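Kudell Gripper Comparison

The Kudell Gripper Comparison is a test program for robot end effectors used in household handling. It was set up by Farquharson, a maker of light robot arms, to compare two finger designs and three camera placements on ordinary kitchen items. The program takes its name from the Kudell site, where the kitchen work is done. A second site, at Ekcombe, handles bench measurements and wear testing of finger pads. The description of the program in this article follows the protocol issued on 2/16/20.

Background

Earlier gripper tests at Ekcombe used machined blocks and cylinders of known size. Results from these tests were easy to repeat but did not carry over well to thin, curved or glossy items. Bowls were a frequent source of failed grasps, as a small error in height could place the fingertips above the rim or press them against the counter. Flat-handled utensils raised a separate problem -- the object often shifted when the first finger touched it. The Kudell protocol was written to cover both cases with the same arm and the same controller, supplied by Vastia.

Test items and views

The core set consists of 29 items, most of them dishes and utensils in plain colors. Polished stone is kept as the standard work surface, partly to test how well depth estimates hold up against reflections. Each finger design is run with a wrist camera and with a fixed camera covering the counter.
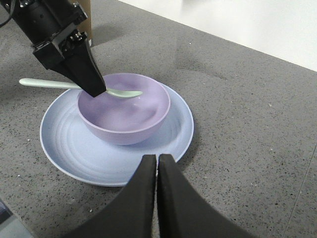
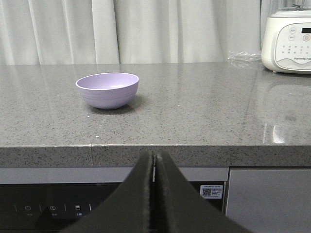
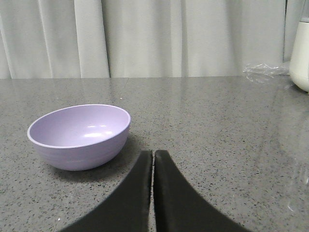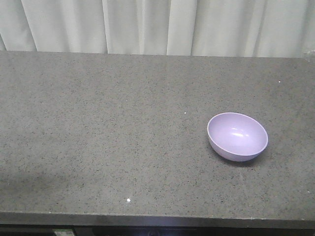
Lavender bowl on the speckled counter: three wrist views, the first with a plate and spoon, followed by the fixed view.

Procedure

A full series contains 377 trials. Each trial begins with the arm in a set rest position and ends when the item has been released or the time limit has been reached. The operator records the finger design, the camera in use, the starting position of the item and the outcome. Outcomes are entered under one of four headings: complete, slipped, displaced or stopped. A trial stopped by the force limit is entered under the last heading even if the item remained in the fingers.

Controller settings may not be changed within a series. When the fingers are replaced, the wrist camera is calibrated again before work resumes. In the first series this step was skipped after one change of fingers, and 58 trials were later withdrawn from the results.

Findings

The wrist camera gave better placement at the rim of bowls, while the fixed camera was more dependable for choosing the direction of approach. Using both together lowered the number of displaced items, but it also lengthened the average trial. The narrower finger design performed better on spoons and other thin handles. The wider design held deep dishes more steadily and needed less closing force.

Pad wear was reported separately by the Ekcombe site. Grip on glossy plastic began to fall after some 57 hours of use, earlier than the supplier's bench figures had suggested.

Later work

A revised protocol was adopted in July. It keeps the original item set and adds trials with two arms, in which one arm steadies a dish while the other places or removes a utensil. The Vastia controller was retained -- with a shorter delay between camera reading and finger motion -- and the single-arm series continues as a baseline.

See also

End effector
Hand-eye calibration
Grasp planning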